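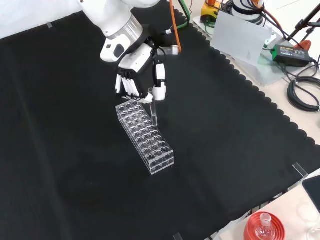

A robotic hand holds a glass test tube over a clear rack at the Vovness lab.

Test tube robots stopped after grip fault

Lab robots at Vovness have been switched off since Saturday after one of them let go of a glass tube in mid-move, the firm said.

No one was hurt. The tube broke on the bench and a technician standing nearby was sent home early as a precaution. It held only water, Vovness said.

The fault is thought to be in the thumb joint of the hand, which is made by Tredside. Power to the joint dropped out for less than a second — long enough for the fingers to open. The arm carried on to the rack as if it still had the tube, and no alarm went off. That second part is what worries staff most.

"It should of stopped dead the moment the grip went," said Gøran Forsberg, who runs the lab floor. "A hand that drops something is a nuisance. An arm that dosen't notice is a safety matter."

All 24 hands of the same type are being checked, 13 of them at the Mernness site. Work is being done by hand meanwhile, with a backlog of nearly 3,695 samples.

Tredside said it had the joint back and was looking at the wiring. It would not say if other customers had reported the same thing. A software fix, to halt the arm when grip is lost, is promised within 48 hours.

Forsberg said the machines would stay off until he had seen it work. Testing starts at Mernness first, then Vovness.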